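Things my apartment building's laundry room has taught me, a thread

Last updated: Apr 9, 2018

1. I moved in two years ago and was told the laundry room was "first come, first served." There are three washers. One is for display only. It has had a note on it reading BACK SOON since before my lease.

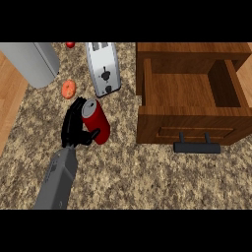
2. The other two washers run for what the dial calls 38 minutes. I have watched the last of those minutes go by. It is the longest minute in the state and I include the DMV.

3. There is a sign-up sheet. It was put up by Trinidad Salinas on the second floor, who drew the columns with a ruler. Within a day someone had signed up for every morning in May under the name "Washer."

4. A word on moving other people's clothes. The rule in our building is that you wait ten minutes after the cycle ends. Joaquín Cabral waits ten seconds. I have come down the stairs with my basket and met my own towels coming out.

5. To his credit he folds them. Badly, and in thirds, like a letter to the bank – but he folds them.

6. The dryers take quarters. The change machine gives dollar coins. I have asked the landlord about this and he said "huh."

7. Last winter we switched to an app called Purkero. You load money on it in amounts of $9, and a load costs $2. Do that math and you will see how I came to have a dollar in there that I will be buried with.

8. The app also rates you. I have 3 stars. I don't know who is rating me or what I could do better. I put clothes in. I take clothes out.

9. Santino Tapia has 5 stars and he once dyed an entire load of somebody's work shirts pink.

10. Lost sock shelf: some 100 socks at last look, and every one of them is a left. I know socks don't have a left. Go stand in front of that shelf and tell me that again.

11. I did claim one. It wasn't mine but it was close, and I felt we had both been through enough.

12. Somebody leaves dryer sheets on top of the machine with a sticky note that says TAKE ONE. Underneath, in other handwriting, it says "one what." This has been up since the fall and I think about it at work.

13. My mother says to just get one of those little washers that hooks up to the sink. My sink and I are not on those terms. It has trouble with rice.

14. Update, because people asked: a repair guy did come for the display washer. He opened the lid, looked in, closed the lid, and wrote a new note. It also says BACK SOON – but the pen is nicer.

15. Anyway I'm on the sheet for six tomorrow morning. So is Washer.

More threads
The elevator and its moods
My upstairs neighbor bought tap shoes
Every couch I have carried down a flight of stairs
Package room: who is Daza and why do they order so much mulch

Contact | © 2018 Amancay Retamal | Back to top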